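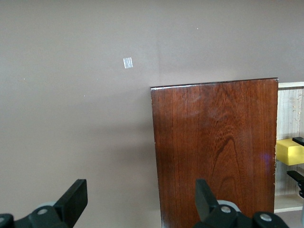

Alte Schränke auffrischen: was sich lohnt und was nicht

Nach der Ausgabe vom Februar kamen viele Zuschriften zum Thema Küchenfronten. Die meisten wollten wissen, ob man lackiertes Holz abbeizen muss, bevor man es neu ölt oder streicht. In den meisten Fällen reicht Anschleifen. Wer allerdings von Lack auf Öl wechseln will, muss bis aufs rohe Holz hinunter, sonst zieht das Öl nicht ein und bleibt als klebriger Film stehen.

Vor der Arbeit werden die Türen ausgehängt und die Beschläge abgenommen. Schrauben und Scharniere gehören in beschriftete Tütchen, pro Tür eines. Die Türen selbst bekommen auf der Innenseite, dort wo später das Scharnier sitzt, eine Nummer mit Bleistift. Bei älteren Möbeln sind die Bohrungen selten genau gleich, und eine vertauschte Tür hängt am Ende schief.

Danach entfetten. Spülmittel genügt neben dem Herd meistens nicht, dort hilft Anlauger. Mit klarem Wasser nachwischen und über Nacht trocknen lassen. Für den Zwischenschliff nehmen wir 180er Papier, immer in Faserrichtung und ohne viel Druck. Furnierte Flächen bitte nur von Hand schleifen — an den Kanten ist man mit der Maschine sehr schnell durch.

In der Werkstatt haben wir im Frühjahr zwei Produkte nebeneinander ausprobiert, das Hartöl von Cotwood und den wasserbasierten Klarlack von Omel. Das Öl lässt sich leichter ausbessern, braucht bei uns aber 72 Stunden, bis wir die Türen wieder einhängen. Der Lack ist am nächsten Tag griffest. Kratzer sieht man darin deutlicher, und man kann sie nicht einfach überarbeiten. Für Kinderzimmer und Flur würden wir den Lack nehmen, für eine Arbeitsplatte das Öl.

Zu den Kosten: Für eine kleine Küche haben wir 90 Euro an Material ausgegeben, Schleifpapier und Rollen eingerechnet. Neue Griffe kommen dazu. Alte Bohrlöcher lassen sich mit Holzkitt schließen, unter Klarlack bleiben sie jedoch sichtbar. Wer den Lochabstand beibehält, spart sich das.

Ölgetränkte Lappen nie zusammengeknüllt liegen lassen. Sie können sich selbst entzünden. Ausgebreitet im Freien trocknen oder in einem Metalleimer mit Wasser aufbewahren.

Der nächste offene Werkstatttermin ist am 25. Mai 2019 im Kolterhof. Es gibt 17 Plätze, eine Anmeldung ist nötig. Einzelne Türen und Schubladenfronten können mitgebracht werden, ganze Möbel leider nicht — der Aufzug ist noch immer außer Betrieb. Staubmasken liegen bereit, Arbeitskleidung bitte selbst mitbringen.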